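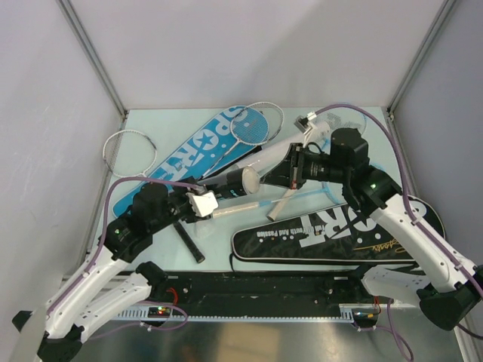 Quiénes somos

Pondetti es una oficina técnica dedicada a la planificación y compra de equipos de automatización para terceros. No fabricamos ni distribuimos maquinaria y no cobramos comisión de ningún proveedor. El cliente paga una tarifa cerrada por fase.

Qué hacemos

Definición de requisitos. Se recogen las piezas, los ciclos, el espacio disponible y las tomas eléctricas y de aire. El resultado es un pliego con valores medibles.

Presupuesto. Se calcula el coste total del puesto: brazos, pinzas, estructura, cableado, control, repuestos, formación y horas de integración. Las partidas de repuestos y formación se presentan siempre por separado.

Ensayo previo. Las tareas a dos brazos con objetos largos o de forma irregular, como tubos de volantes, raquetas y fundas, se prueban en mesa antes de solicitar ofertas. El informe indica alcance útil, interferencias entre brazos, recorrido de cables y tipo de pinza recomendado.

Comparación de ofertas. Se trabaja con un mínimo de dos proveedores por partida principal y una matriz de puntuación que el cliente aprueba antes de abrir las ofertas.

Recepción. Asistimos a las pruebas en fábrica y en destino y levantamos acta de las no conformidades.

Equipo

Noeline Partington, dirección y contratos.
Corey Hollis, ingeniería de puestos robotizados.
Nabila Majimbun, costes y amortización.
Thảo Trình, ensayos y pinzas.
Jolene Dunstan, relación con proveedores y plazos.

Plazos y alcance

Un estudio completo dura 6 semanas desde la entrega de datos. La fase de ensayo puede contratarse por separado. Admitimos proyectos de hasta 200 referencias distintas; por encima de esa cifra se divide el encargo en lotes. Las ofertas de nuestros servicios incluyen desplazamiento a las plantas de Titley y Costigan. Otros destinos se facturan aparte.

Para ejercicios presupuestarios que cierran en diciembre, la documentación debe estar en nuestro poder en septiembre. Las solicitudes posteriores pasan al ejercicio siguiente, salvo renovación de equipos ya incluidos en un plan anterior.

Documentación

El cliente recibe el pliego, la hoja de costes en formato editable y las actas de ensayo. Conservamos copia durante siete años.

La sala de ensayos está en Stultedwood. Visitas con cita previa.

Última revisión de esta página: 23 de abril de 2022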